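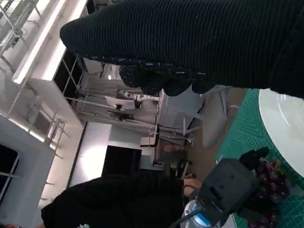

2021년 6월, 림빌(Limville) 마을 도서관 이용자 모임 회의록

참석: 아니카 해버포드(진행), 발두르 그림스도티르, 엘주비에타 루트코프스카, 수니타 갤러거, 에밀리아노 아레야노(기록)

저녁 일곱 시가 조금 넘어 시작했습니다. 비가 꽤 오는데도 다들 와 주셔서 반가웠고, 아니카 님이 보리차를 넉넉히 끓여 오셔서 첫 안건에 들어가기까지 시간이 제법 걸렸습니다(지난 회의록은 그사이에 읽고 수정 없이 승인했습니다).

**1. 여름 개관 시간**

4월에 나온 의견대로 목요일은 저녁 8시까지 문을 열자는 데 모두 찬성했습니다. 토요일 오전을 한 시간 당기는 문제는 이야기가 길어졌습니다. 발두르 님은 아이들 데리고 오는 집이 이른 시간을 좋아한다고 하셨고, 수니타 님은 열쇠 맡을 분부터 정하고 나서 다시 이야기하자고 하셨습니다. 다음 달로 넘깁니다.

**2. 헌책 장터**

기증받은 책이 501권이고, 목록은 엘주비에타 님이 거의 다 정리해 주셨습니다. 정말 고맙습니다! 지난번 장터 수익 859유로 가운데 남은 돈은 어린이 그림책을 사는 데 쓰기로 했습니다. 접이식 탁자는 르클레르(Leclerc) 빵집에서 이번에도 빌려주신다고 합니다.

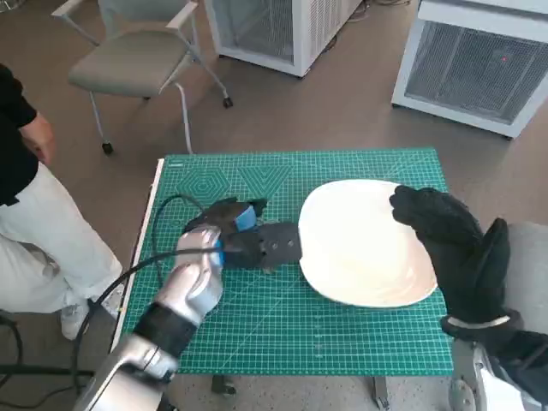 수니타 님은 책값을 권마다 다르게 매기면 계산대 줄이 너무 길어지니 소설만이라도 한 가지 값으로 하자고 하셨고, 사전과 화집은 따로 빼 두었으면 좋겠다고 덧붙이셨습니다. 한참 이야기한 끝에 그렇게 하기로 했습니다.

**3. 낭독 모임**

의자가 40개뿐이라 신청을 미리 받습니다. 첫 책은 정하지 못했고, 각자 한 권씩 생각해 오기로 했습니다. 발두르 님은 벌써 두 권을 말씀하셨는데, 둘 다 적어 두었습니다.

**할 일**

- 아니카: 목요일 연장 안내문 작성
- 엘주비에타: 나머지 책 목록
- 에밀리아노: 빵집에 탁자 날짜 확인, 낭독 모임 신청서 준비

아홉 시 십 분에 마쳤습니다. 우산을 하나 두고 가신 분은 안내 데스크에서 찾아가세요.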